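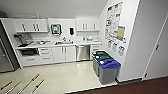 A fault that hurts no one is easily closed. The entry is made, the part is replaced, and the unit returns to service before the week is out. I wish to argue that this practice, common among organisations that operate mobile robots in shared workplaces, is mistaken, and that the incident in our staff kitchen in June shows why.

The facts are brief. A wheeled service unit supplied by Grulard was returning a tray of cups to the counter shortly before 4 p.m. Its arm stopped when a colleague, Yuzuki Kubo, stepped in to reach the sink. The stop was correct. The unit then released its brake and resumed the movement while she was still within reach. It struck the edge of the counter, two cups were broken, and Ms Kubo was not touched. She pressed the emergency button herself.

The supplier's first report attributed the event to a worn proximity sensor. The sensor was replaced and we were invited to sign for the repair. Gerrit Nijs, who was then responsible for our site, declined to do so until the movement logs had been read in full. They covered 74 days of operation and recorded 125 protective stops. In two of these, including the one described, the unit had restarted without any person authorising it. The sensor was indeed worn, but it had no part in the restart. A timer had been set during commissioning to clear short stops automatically, and it had never been switched off.

It would be unfair to treat this as the error of one technician. The setting was permitted by the manual. It was convenient during testing, when the unit halted at every open cupboard door, and the handover form had no line for it. Our own acceptance check asked whether the robot stopped. It did not ask what the robot did next.

A kitchen deserves more caution than it usually receives in these matters. On a factory floor, people are trained, the boundaries are marked and access is controlled. In a kitchenette, staff arrive with a hot drink in one hand and their attention elsewhere. They bend to the dishwasher, turn to the bins, and stop to read the notice board. Visitors do the same without any induction at all. An arm that waits a few seconds and then carries on has been designed for a room with no one in it.

Yoshinori Tamura has put the opposing view to me with some force. If every protective stop requires a person to attend, he says, staff will soon press the reset without looking, and the safeguard will be worth less than the timer it replaced. I accept that the risk is real. The proper response is to reduce the number of needless stops through better placement and slower approach speeds – work that should have been completed before the unit was accepted.

I would therefore ask three things of any organisation in our position. Restart behaviour should be tested at handover, with the result signed by both parties. Logs should be reviewed monthly by someone other than the supplier. No fault should be closed on the replacement of a part until the recorded sequence of events has been explained by it.

The Grulard unit remains out of service at our site. The supplier has since added restart settings to its handover form, and we have asked for the revised form to be applied to the older units as well. We are still waiting for a reply on that point.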